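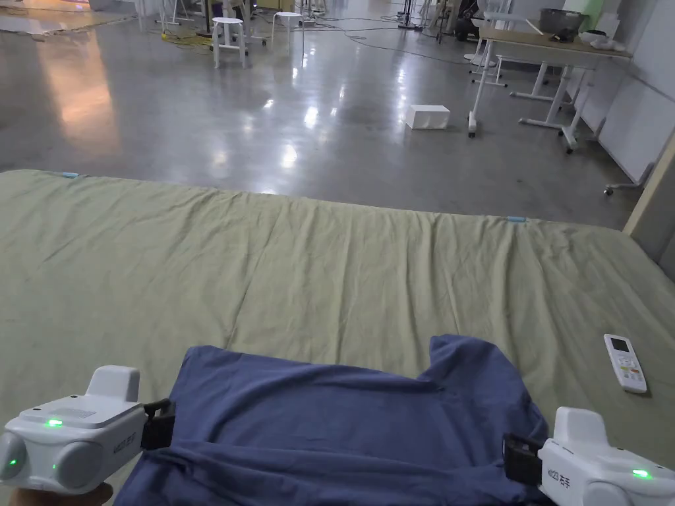

Sunday, bed station, shirt folding

Sheet stays on for this round. Pulled it flat at the start; it creases again within a few shirts because the fabric drags when the hem is pulled toward the near edge. Clips on the far edge are holding. Did not re-tension between folds. If the creases get deep enough to catch a sleeve, flatten by hand and note it in the log.

Test article: the blue T-shirt, from the Bokero pack. Washed once, no softener. Start state is a drop from chest height, no arranging. Target state is the standard rectangle: sleeves in, sides to the center line, hem to collar, 14 inches on the long side.

Sequence used today:
1. Find the collar. If it is underneath, turn the whole shirt before doing anything else.
2. Take both shoulders, lift clear of the sheet, let the body hang, lay down away from you.
3. Smooth from the collar to the hem, one pass.
4. Sides in, sleeves back on themselves.
5. Hem to collar, then square up.

Step 2 is where the time goes. With the collar bunched there is no clean shoulder to take, and a pull on one side only rolls the body into a rope. Better to open the collar first with a short pull sideways, then go for the shoulders. Added this as 1a on the sheet taped to the Coughlan binder.

Limit is 40 seconds from drop to finished fold. Over that, mark it slow and carry on – do not restart. Restarts made the March numbers useless.

Small items stay on the bed during the fold. They are part of the setup: a shirt laid out on a real bed lands on whatever is there, and the AC remote is the usual one. Rule is that an item under the shirt at step 3 gets moved to the headboard side, then smooth again. Moving it counts toward the time.

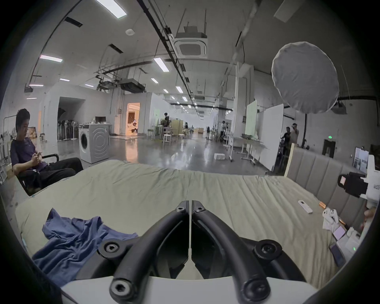 Briso objected to the smoothing rule when the draft went over: a second pass after moving an item should be scored separately, otherwise a cluttered bed looks like bad folding. Fair. Split the column into 3 and 3b. Older rows leave 3b blank.

Also asked about the surface. The mattress gives under pressure, so the smoothing pass leaves a shallow dip and the side fold slides into it. On a table the same fold holds its edge. Not going to change the surface, but the fold line should be set with a light press along its whole length and not one hard press in the middle.
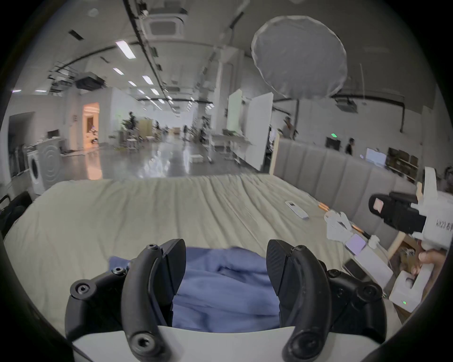 Sleeves next. Two ways tried. Folding the sleeve straight back along the side panel is quicker and leaves a lump at the shoulder. Folding it down at an angle takes one more grip and lies flatter in the stack. Going with the angled one for everything except the small sizes, where the sleeve is too short to hold the angle.

Stack height: 200 mm, then start a new stack. Past that the bottom shirts keep their shape but the top ones lean toward the soft side of the mattress.

To do:
- Buy more of the Testivon sheet clips, same size, for the near edge. Two would do.
- Reprint the step sheet with 1a and 3b in it.
- Repeat with a dark shirt of heavier cotton. Expect step 1 to be easier and step 5 worse.
- Decide whether inside-out shirts get turned first or rejected. Currently turned, not timed.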